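Envelopes From the Scrap Drawer
Speaker notes, Nuttall paper crafts evening

Opening (don't rush it, people will still be finding seats)

Hello everybody, and thank you so much for having me back. Last May I came and talked about watercolor backgrounds and went way over, so this time I have written myself notes and I promise to look at them. The plan is 40 minutes of me, then 20 minutes where you fold and I wander around and admire things.

Ask for a show of hands: who makes their own cards? Who makes their own envelopes? (I expect the second one to be a lot thinner, and that's lovely, it means I have something to say.)

I was an envelope buyer for years. I had a big box of plain white ones from Ekix, and everything I made had to fit them. If I had a long skinny idea, well, too bad, it got squashed into a card the size of the envelope. Then the box ran out the night before my niece's graduation party, and I folded one out of a leftover piece of floral paper, and she kept the envelope and I'm fairly sure she lost the card.

Pause here. Hold up the floral one.

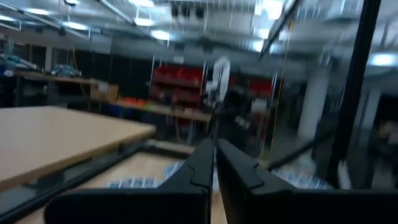
Pale tabletop at left.

Part one: picking the paper

Go through the stack slowly and pass pieces along the rows. Let them feel it.

Patterned paper from a pad is my favorite by a mile. It folds easily and it's already pretty on both sides if you buy the double-sided kind. The Merka pads are the ones I reach for, the thinner ones, and I'll say right now that they don't pay me to say so (I wish!). Old maps are wonderful. Sheet music is wonderful if it's a bit sturdy, and a misery if it's brittle. Calendar pages work too, and you get such nice big pictures for the front.

Cardstock, now. People always ask. You can do it, but score every single fold first and expect a chunky envelope. I save cardstock for envelopes I'm handing over in person.

Vellum: gorgeous, shows every speck of glue. Bring up the ruined one so they can laugh at it.

Part two: the measuring

This is where eyes glaze over, so stay cheerful and keep the paper moving.

Lay your card on the back of the paper at a slant, like a diamond around a square. Fold the two side corners in. They should overlap a little in the middle, and if they don't, get a bigger piece of paper. Bring the bottom corner up, then the top corner down. There's your envelope! Slide the card out before any glue gets near it. I say this every time and every time somebody glues a card in.

Leave a bit of wiggle room, about the width of a pencil all the way around. Bulky cards want more. If you've put buttons or layers or a big bow on the front, fold the envelope around the finished card and skip the ruler.

Show how I trim the little notches at the corners where the flaps meet. Do two of them, slowly, facing the left side of the room and then the right. Last time the folks on the left couldn't see a thing.

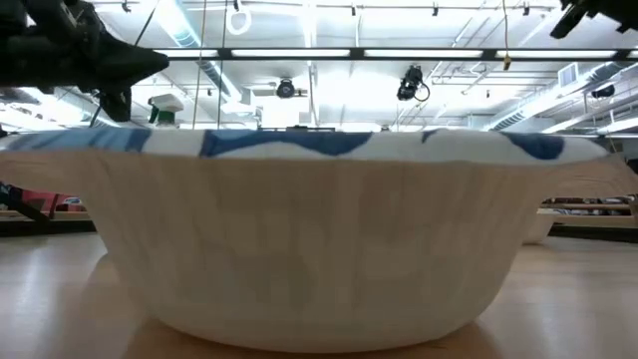

Words and folding by your speaker
Nuttall Paper Crafts, 2nd February

Part three: sticking it all together

I've tried a lot of glues. A plain glue stick is fine for the side seams, provided you go right out to the edge. Double-sided tape is quicker and neater, and it's what you'll find on your tables tonight. For the top flap I like a lickable glue you brush on and let dry, and I have the recipe on the handout. My daughter thinks this is disgusting. She is entitled to her opinion.

Stickers and wax seals: mention that seals can get knocked off in the mail, so I tuck the whole thing inside a plain envelope if it's going any distance.

Then liners. If there's time! A liner is just a second piece of paper, cut a touch smaller than the open envelope and glued only at the flap. Plain kraft outside with something loud inside is my favorite thing in the world. Open the orange one last and let them ooh.

Part four: addressing

Dark patterned paper needs a label. Cut a plain rectangle, round off the corners if you have a punch, stick it down a bit below center and leave the stamp corner alone. White gel pen looks dreamy on navy but check with your own post office about whether they're happy reading it. Square envelopes can cost extra to mail, so ask about that too.

The big batch story, if they seem awake

I did the invitations for the Rudosik fair and said yes before I asked how many. It was 290. I cut one good template out of a cereal box and traced it in front of the television until I could do it without looking down. The early ones are a little crooked and the middle ones are perfect. By the last pile I had stopped lining them altogether, and not one person wrote to complain.

Things to say before they start folding

Templates are in the folders, small, medium and long.
Scrap basket gets passed around, please take more than you think you need.
Bone folders are to share. The back of a spoon does the same job.
Leave the big paper cutter to me tonight.

If there are questions about mailing overseas, say I'll find out and send a note around with the next newsletter.

Thank the kitchen people for the lemon bars. Don't forget this time.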